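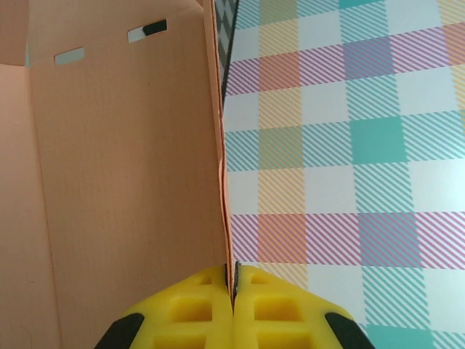 *Abb. 1: Lachsfarbener Karton auf Karomuster*

## Projektbericht: Bürgerentscheid in Skondau

In meinem Projekt ging es um den Streit über die alte Markthalle in Skondau. Die Stadt will sie an die Firma Correa verkaufen, die dort Wohnungen und ein Parkdeck plant, und seit April wird dagegen protestiert. Ich wollte wissen, was die Leute von einem Bürgerentscheid halten - und ob sie überhaupt wissen, worüber abgestimmt würde.

Dafür habe ich 30 Interviews geführt, die meisten direkt am Marktplatz. Das war anstrengender als gedacht (bei Regen bleibt echt kaum jemand stehen!), aber viele haben dann viel länger geredet als die 5 Minuten, die ich eingeplant hatte. 20 Befragte waren für den Entscheid, die anderen dagegen oder unentschlossen. Spannend fand ich, dass auch einige Befürworter des Verkaufs abstimmen wollen, damit endlich Ruhe ist.

Marina Politis von der Initiative Ninard hat mir erklärt, wie das mit den Unterschriften läuft. 1000 braucht die Initiative, und die Listen müssen beim Wahlamt geprüft werden. Vom Rathaus kam auf meine zwei Mails leider keine Antwort, deshalb fehlt mir diese Seite fast komplett.

Beim nächsten Mal würde ich auch abends fragen - tagsüber trifft man kaum Berufstätige. Die Auswertung nach Altersgruppen steht im Anhang.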